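**Prustside Members' Board > Materials and Handling > Folding**

## Draft guidance on folding large coloured sheets: comments invited

**illiden_secretariat** wrote:

Members are invited to comment on the draft guidance for folding large single-colour sheets, which will replace the present section 24 of the Illiden handbook. Comments should be posted in this thread by the end of September.

The draft makes three changes. It drops the separate instructions for paper and for thin fabric and puts a single procedure in their place. It asks that the first fold be laid loosely and pressed only after the edges have been checked. It also asks that sheets be folded on a plain surface wherever one is available.

The text of the main paragraph is as follows:

> Lay the sheet flat with the longer side nearest to you. Lift one edge and carry it over without pulling. Let the fold form as a soft curl. Check both edges, correct them if necessary, and press from the middle outwards.

Members who object to a particular sentence are asked to propose other wording.

---

**Lieselotte Hagedorn** wrote:

I am grateful to the secretariat for circulating the draft. My section supports the loose first fold without reservation. A crease pressed too early in coloured paper stays visible after the sheet has been opened out again, and in the paler shades it spoils the sheet for display.

I do object to the single procedure. Paper and thin fabric do not behave alike at the edge. Fabric may be drawn straight by a light pull along the fold. Paper may not. The draft says "without pulling", which is correct for the one and unhelpful for the other.

I would ask that the two instructions be kept apart, even if this adds half a page.

---

**cutting_room_4** wrote:

I should like to record the opposite view. We have used one procedure for both materials for some years and have had no complaints. New staff do not always know what they have been handed, particularly where a sheet is smooth and has no visible weave. A rule that begins by asking them to decide between paper and fabric is a rule that will be applied wrongly.

On the surface, I agree with the draft in principle. A plain surface makes a crooked edge easier to see. The wording "wherever one is available" should remain, as several of our rooms do not have one.

---

**north_annexe** wrote:

I support cutting_room_4 on the first point. The following may assist members in considering both the fold and the surroundings. 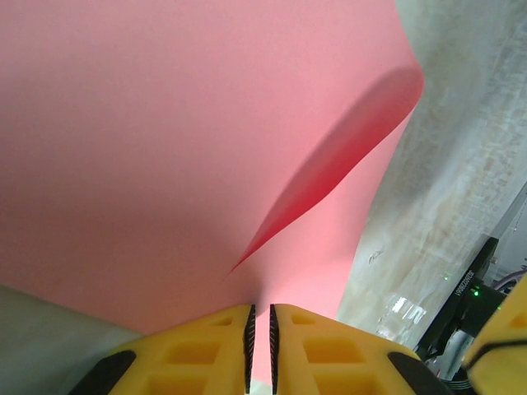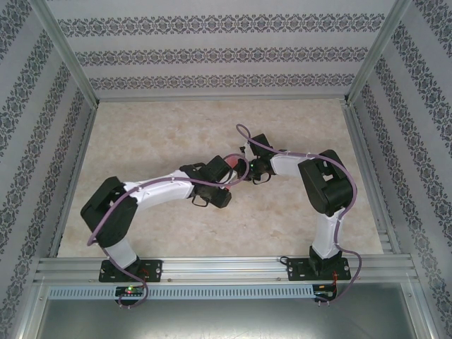 *First picture: the pink sheet, with the fold running across its right-hand part. Second picture: the marble-patterned floor panel and papered walls.*

Members will note how much darker the fold is than the rest of the sheet in the first picture. One side of it is a sharp crease and the flap narrows to a point. I would not care to say from looking whether the sheet is paper or a thin fabric, and I suspect that others will be in the same position. The draft procedure would serve in either case.

As to the surroundings, the floor panel has a pattern but it is a pale one. The wallpaper is much busier, with its bands of dark damask on grey. I would have no objection to working on the former. I would not wish to judge whether an edge was straight with the latter directly behind it.

---

**Lieselotte Hagedorn** wrote:

I accept that the material in the first picture cannot be named with confidence. In my view that supports a simple test before folding and does not support the removal of the distinction. A corner turned between finger and thumb is generally sufficient - paper will hold the bend and most thin fabric will let it go.

I would add that a fold tapering to a point is a fold lying at an angle. If a square fold is wanted, it should be opened and laid again before anything is pressed. The draft says "correct them if necessary" and leaves the reader to guess how. I propose:

> If the edges do not meet, open the sheet fully and begin again. Do not slide one layer over the other.

---

**steinbach_stores** wrote:

A practical point on behalf of stores. We issue coloured sheets in packs of 1000, and the label on the pack states the material. The difficulty described by cutting_room_4 arises once sheets have been taken out and left on a shelf. If rooms kept the label with the open pack, there would be less to argue about.

We also ask that folded sheets are not returned to the flat pack. They should go in the Lasier trays, folded edge to the front.

---

**cutting_room_4** wrote:

I have no difficulty with the wording proposed by Lieselotte Hagedorn on opening the sheet and beginning again. It is clearer than the draft.

I remain opposed to the corner test. It marks the paper, and on a pale pink sheet the mark will be seen. If the test is adopted, it should be done on a spare piece.

---

**north_annexe** wrote:

A spare piece would satisfy us also. Would the secretariat confirm whether patterned floor panels are covered by the paragraph on surfaces, or table tops only?

---

**illiden_secretariat** wrote:

Comments to date have been entered under reference 3299. The sentence on opening the sheet and beginning again will be adopted as proposed. The paragraph on surfaces applies to any surface on which a sheet is folded, floor panels included, and the word "surface" will be defined accordingly.

The question of one procedure or two is not settled. Both versions will be set out side by side in the next draft, with the test on a spare piece shown in the second. Stores' request concerning labels and trays will be passed to the editors of section 131.

The thread remains open.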